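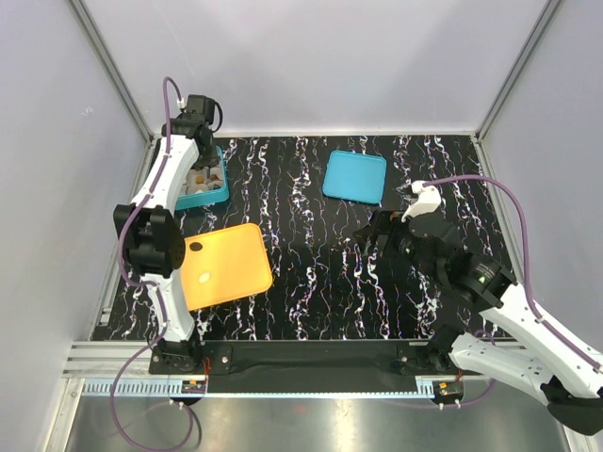 The teal tray at the back of the patterned table.

She has repaired clocks in Nollesholm for seven years, in a small shop behind the Coppens bakery. "My first clock I ruined," she says. "I was too fast with the spring."

In January she finished a wall clock from Priravthorpe. It had 94 parts, and two of them she had to make herself — the rest she only cleaned. 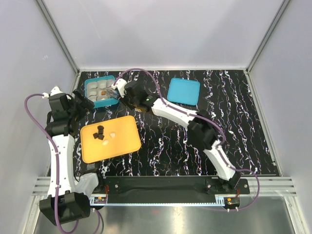

Learning to wait

I ask what she tells beginners. "Put it down and drink your coffee," she answers. "The clock is older than you."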